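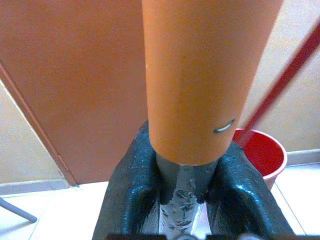

Nusrat Munasinghe
Prondham 住宅通讯 图集编辑

储物间整理图集：长杆、水桶和门后那块地方

2023年5月30日

Selvanayagam 楼底层的储物间编号是1196，住户一般叫它“杆子间”。屋里放的是公用的清洁用具和小修工具，谁家要用就去登记借走。上一次彻底整理是好几年前的事，后来东西越放越多，门开到一半就顶住了。今年春天我们把它腾空，擦过一遍，再一样一样放回去。

这一页按东西来排，每样写几句，说明它是什么、现在放在哪里、用的时候要注意什么。文字由我写，Pranab Matubbar 核对过位置，Rokeya Jayasinghe 补了保养方面的内容。有些说明比较琐碎，不借这样东西的住户可以跳过去。

一、门口

橙色管子和灰色金属杆
橙色的管子，表面有些深色小点和污迹，下面接着细一些的灰色金属杆，杆上沾着白色的碎屑。旁边有一只红色塑料桶。

杆上的白色残留
金属杆上的白点先用湿布擦，擦不掉的拿塑料刮片刮，不要用钢丝球。钢丝球会在杆面上留下细划痕，以后更容易挂灰。擦完用干布再过一遍，放回架上之前要干透。

管口和杆的接合处
凡是套管类的长杆，接合处都容易积灰。刷子要顺着管口转圈刷，不要往里捅，灰捅进去以后很难出来。接合处松了的，贴一条黄胶带放到待修那一格，不要自己往里面塞纸片垫紧。去年就有一根被塞了报纸，取出来花了一个下午。

红色塑料桶
红桶只装清水和拖地水，不装油漆、腻子和水泥。用完倒掉，桶口朝下扣一会儿再收。水满到桶沿下面一掌宽就够了，再满的话提着过门槛会洒出来。

门后
门后不再放任何东西。以前扫把、折叠梯和纸箱都往门后塞，门推不开，里面的人也出不来。整理时在地上贴了一道线，线以内空着。临时放一放也不行，要放就放到走廊的推车上。

踢脚线
浅色踢脚线最显脏，拖把头撞上去就是一道灰印。拖到墙边时把拖把放平，顺着墙走，不要正对着墙推。已经有的印子用橡皮擦大部分能去掉，去不掉的留到秋天补漆时一起处理。

门槛
门槛上原来有一条翘起来的压条，推车经过总要颠一下。Kamrul Kanagaratnam 把旧螺丝换成了沉头的，压条重新压平。穿拖鞋进来的住户还是看一下脚下。

二、长杆类

伸缩杆
伸缩杆竖着放，锁扣朝外，方便看清是锁着还是松着。借用前先拉到最长试一下，锁扣能锁住再拿走。收回来的时候全部缩短，不要半长不短地靠在墙上，滑下来会砸到人。

滚筒刷的接杆
滚筒刷和接杆分开存放。接杆挂在墙上，滚筒架放抽屉，滚筒套用完就洗，洗不干净的直接扔。干硬的滚筒套没有再用的价值，留着只占地方。这一次扔掉的东西里，滚筒套占了很大一堆。

擦窗杆
擦窗杆头上的胶条每年换一次，换下来的旧胶条可以剪短了用来刮瓷砖。杆子本身没有什么要保养的，擦干就行。高层住户请注意，这根杆只准在屋里用，不准伸到窗外擦外侧玻璃。

拖把
平板拖把和棉线拖把分开挂。棉线拖把一定要头朝下挂着晾，头朝上的话水顺着杆往下流，杆尾的塑料帽里会发臭。平板拖把的布拆下来单独洗，不要连着板子泡在桶里。

扫把
硬毛的扫院子，软毛的扫屋里，柄上用胶带做了区分，院子用的缠绿胶带。软毛扫把也挂起来放，立在地上时间长了毛会往一边倒，扫不干净角落。扫把头上缠的头发和线头，还之前请用旧梳子梳掉，梳子就挂在旁边的钩子上。

取物夹
用来夹高处的灯罩或者掉到柜子后面的小东西。夹口的橡胶垫有一边已经磨平了，夹玻璃制品时请不要用它。新的橡胶垫已经订了，到货以后会换上。

晾衣叉杆
原本是二楼一位搬走的住户留下的，长度合适，就收进了公用物品。叉头要用力按紧才不会脱。冬天晾厚被子时借的人多，用完请当天还。

墙上的挂架
挂架是 Stemlow 的，横杆装在墙上，夹口可以左右移动。夹口夹的是杆身，不要去夹套管，套管粗细不一，夹久了会变形。装的时候先找了墙里的龙骨，螺丝都打在实处，所以比原来那排钉子牢靠得多。即便如此，请不要在上面挂工具箱。

挂架的高度
高度是按 Pranab 的身高定的，装好以后有几位住户够不着，又往下降了一次，墙上因此留着几个补过的旧孔。孔里填的是腻子，还没有上色，等补漆时再说。

三、水桶和盆

桶的叠放
同样大小的桶叠在一起，中间垫一块旧毛巾，不然吸住了拔不开。真的吸住了，往夹缝里倒一点温水，等一会儿再转着往外拔，不要踩着下面那只硬扯。

搅拌用的桶
拌腻子、拌瓷砖胶的桶是黑色的，放在最下面一层。用完趁湿刮干净，材料干在桶壁上以后，下次拌出来的料里全是硬块。洗桶的水不要倒进厕所，倒在院子角落的沉淀槽里。

带盖的箱子
25升的带盖箱子用来放抹布和旧床单。旧床单铺在地上接漆点最好用，比塑料布防滑。住户家里有不要的纯棉床单可以拿来，洗过、叠好就收，化纤的不收，不吸水。

洗手盆
储物间里的小水盆只用来洗手和洗刷子。下水管装了滤网，每次洗完刷子把滤网上的东西倒进垃圾桶。水龙头关的时候不用拧太紧，垫圈是新换的，拧太紧反而坏得快。

喷壶
喷壶上都写了里面装什么。空壶也要写“空”。以前有过把清洁剂当清水喷到花上的事，所以这条请照做。喷头堵了用温水泡，不要拿针去扎，孔扎大了喷出来就不是雾了。

四、架子和抽屉

2号架
靠里的2号架放的是用得最少的东西：管道疏通的弹簧、地毯清洁机的附件、备用的门吸。架子最上层只放轻的。需要拿上层的东西时用踏脚凳，不要踩架子的横档。

螺丝和膨胀管
按长度装在透明小盒里。拿走几颗不用登记，整盒拿走请写一下。混在一起的旧螺丝分了两个晚上，还有一罐没有分完，放在窗台下面，有空的住户可以坐下来分一会儿。生锈的不要留。

胶带
美纹纸胶带放在抽屉里，不要放窗边，晒久了撕下来会留胶。布胶带粘性大，墙面和门面上不要用。地上贴线用的是专门的地面胶带，和普通胶带不在同一格。

刮刀和腻子刀
刀口擦干，抹一点点油，用纸包好。刀口卷了的另放，可以拿来刮地上的口香糖。新刀买来刀面上有一层防锈油，第一次用之前要擦掉，不然会蹭到墙上，漆盖不住。

砂纸
按目数分开夹在文件夹里，这是 Rokeya 的办法，比放在袋子里好找。半张以上的还可以还回来，用秃了的请扔掉。砂纸怕潮，文件夹不要放在水盆下面的柜子里。

刷子
油漆刷洗完用原来的纸套套上，毛才不会散。纸套丢了可以用牛皮纸包，用绳子松松地绕一圈。水性漆的刷子和油性漆的刷子绝对不能混，柄上刻了一道的是油性漆用的。

手套
橡胶手套翻过来晾，里面干了再翻回去。线手套每个月统一洗。手指破了的手套不要放回抽屉，破洞补起来也不牢。小号手套总是最先没有，下次采购会多买一些小号的。

电线和接线板
接线板全部检查过一遍，外皮开裂的已经停用。收线时绕成大圈，不要绕在手肘上拧紧，里面的铜丝会断。卷线盘用的时候请把线全部放出来，尤其是接大功率的机器时。

五、标签和借还

标签
标签用的是 Mindo 的布面标签纸，用笔写，外面再贴一层透明膜。试过打印的，沾水以后字会化开。标签贴在架子上，不贴在东西上，东西换了标签还在。长杆类例外，每根杆尾都有一个小号码。

登记本
登记本挂在门边，写清楚东西、门牌和借走的日子。还的时候自己划掉。笔用绳子拴着，请不要把笔解下来带走。以前的旧登记本也留着，翻开能看到哪些东西常借，哪些从来没人动过，这次决定扔什么，主要就是照着它来的。

借用时间
一般借三天，要粉刷房间的可以借一周，登记时写明。周期长的装修请自备工具，公用的长杆和桶要留给其他住户。逾期不还的，Kamrul 会去敲门。

待修格
坏了的东西放待修格，附一张纸条写坏在哪里。只写“坏了”两个字，修的人还得从头查起。上个月有一根杆就这样放着，拆开看，只是锁扣里卡了一粒砂。

钥匙
钥匙在门房，凭门牌取用。晚上十点以后不借，推车在走廊里声音大，一楼的住户提过几次。自己配的钥匙请交回来，换锁的费用从公用维修款里出。

六、清出去的东西

结块的油漆
开过封的旧漆，凡是搅不开的都清出去了。还能用的几罐，盖子上写了颜色和用过的房间。油漆罐不能进生活垃圾，要送到镇上的回收点，下一趟由 Dinesh Wickramasinghe 开车去，家里有旧漆要一起送的请提前告诉他。

断柄的工具
断柄的铁锹头和耙子头没有扔，配新木柄就能用。木柄要买直纹的，有节疤的容易从节疤处断。断下来的旧木柄锯短了，给院子里的番茄做支架。

旧吸尘器
旧吸尘器用了12年，马达还转，软管裂了，配不到同样口径的。问了一圈没有人要，最后拆了轮子留下来，其余送去回收。轮子装到了放桶的底板上，拖地时桶可以推着走。

纸箱
纸箱全部压平送走。以后储物间里不再存纸箱，搬家要用的请在公告板上互相问。纸箱受潮以后招虫，最里面那个墙角就有过，清完以后撒了药，现在每月看一次。

找到失主的东西
一只保温杯、一把黄柄的雨伞和一双儿童雨靴，都已经还给住户。还有一个木框的镜子没有人认领，暂时靠在门房里，背面写着一串看不清的铅笔字。到秋天还没有人来，就挂到一楼的走廊上。

七、清扫的顺序

先上后下
先掸顶灯和管道上的灰，再擦架子，最后才动地面。第一天有人先把地拖了，掸完灰又得重来一次。掸灰时戴口罩，开着门，窗户也打开，风从院子那边过来，灰会往走廊里走，所以走廊的门要关上。

墙面
墙面用半湿的海绵擦，从下往上，免得脏水流下来留条印。擦到有旧漆起皮的地方就停，起皮的部分用铅笔圈出来，留给补漆的人。铅笔印很淡，不影响。

门板
门板用拧干的布擦，再用干布收一遍。门框边上的缝用旧牙刷。把手附近的手印最多，用一点中性洗洁精就行，不要用漂白水，漂白水会让漆面发花。合页上滴了一点机油，多出来的油马上擦掉，不然会顺着门框往下淌。

地面
地面先扫后拖，角落用手擦。地上有几滴旧漆，用热风机吹软了再铲，铲的时候刀口放平。热风机用完要立在架上等它凉，不要直接放回纸盒。

晾干
东西擦完以后在院子里晾了一个下午，长杆靠在围栏上，桶倒扣在草地上。天黑前全部收进来。下次最好选有风的日子，棉线拖把到傍晚还是潮的，又在走廊里挂了一夜。

八、还没有做完的

补漆
墙上补过的孔、踢脚线上的印子和门框边掉漆的地方，打算十月一起做。颜色照现在的配，色卡已经拿到了，请 Rokeya 在白天和开灯时各比过一次。补漆那几天储物间不开，要用拖把的住户请提前借。

照明
里侧的灯管偏暗，最里面的架子下层要低头才看得清标签。换灯的报价还在等。换之前可以用挂在门边的手电筒，用完请挂回去，电池放在螺丝盒旁边的抽屉里。

小件的归位
钩子、挂环、桌脚垫这一类东西还混在一个托盘里。Pranab 想做一块带格子的木板钉在抽屉里，尺寸已经量好，木料等下一次去建材店时买。

长杆的编号
杆尾的小号码还缺几个，主要是套管松动、正在待修的那些，修好以后再编。登记时遇到没有号码的杆，写颜色就可以。

意见
位置放得不顺手的，请写在登记本最后几页，不要自己挪。整理以后的头一个月肯定会有放错的，看到了顺手放回去就好。架子的调整等意见收齐了一次做完，具体日子会贴在门房的公告板上。

核对：Pranab Matubbar
保养说明：Rokeya Jayasinghe
挂架安装与门槛维修：Kamrul Kanagaratnam
回收运送：Dinesh Wickramasinghe

相关页面
Selvanayagam 楼公用物品借用须知
Prondham 回收点开放时间
院子工具棚整理图集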